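Knit tops slide off plastic hangers or get shoulder bumps
Posted in Clothes and Laundry by Mererid Pugh

I help with a small clothes swap in our town. In April we will have 55 pieces on one metal rack. We have only white plastic hangers, the simple kind with a bar at the bottom.

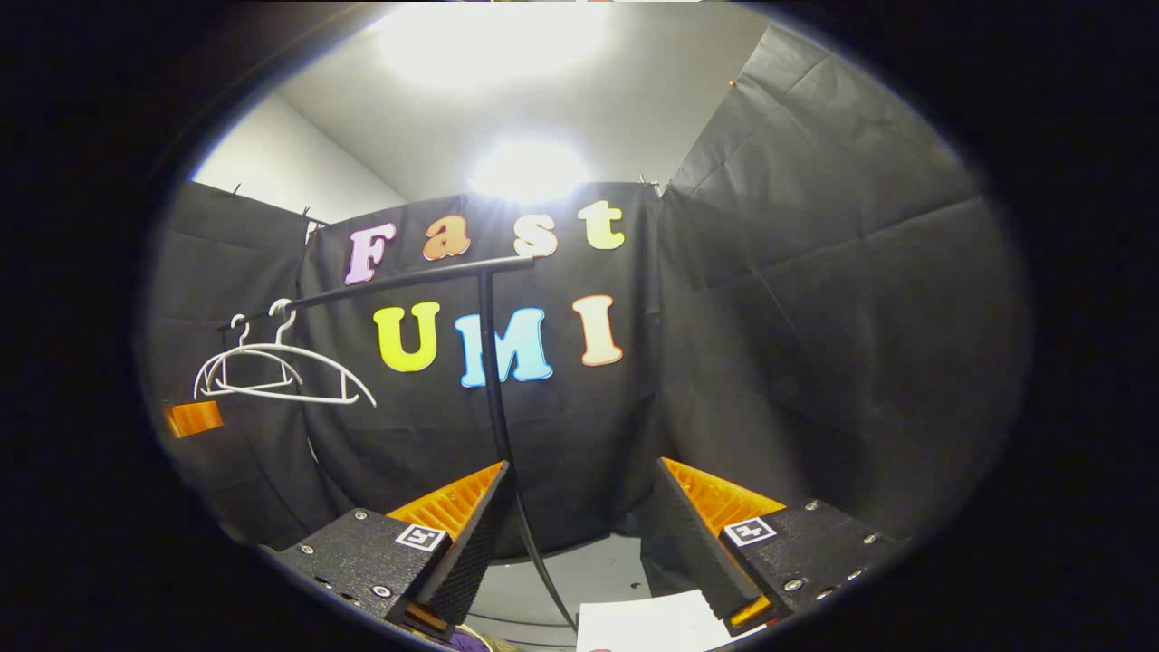
My problem is with the knit tops, the ribbed ones with an open collar. One side goes down from the shoulder, and after some days there is a small point in the knit where the hanger ends. I don't want to buy 55 velvet hangers. Is there another way, or must I fold everything?

Cledwyn Lloyd
Fold them. Knits are for shelf.

Sioned Penry
You can hang them, if it is only for few days. Put the hanger in from the bottom of the top, never through the neck, so the collar does not stretch. Then close one button if there is one, and pull both shoulders to the same height.

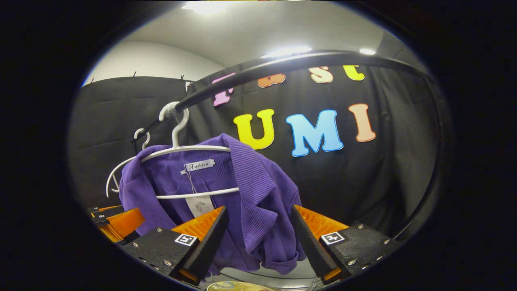
Mererid Pugh asked me under this answer what to do when there is no button. Then I wind a rubber band on each end of the hanger, 20 minutes of work for the whole rack.

For the long time, I hang knits folded. Lay the top in half, sleeve on sleeve, and put it over the lower bar.
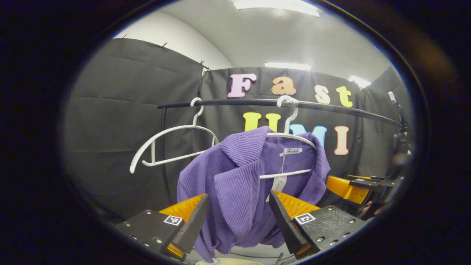 Price tags are one more thing to think of with this way. If the paper tag is on a string at the neck, like on the purple one, it can go inside the fold and people will pull the knit to find it. I move it to the side seam with a safety pin.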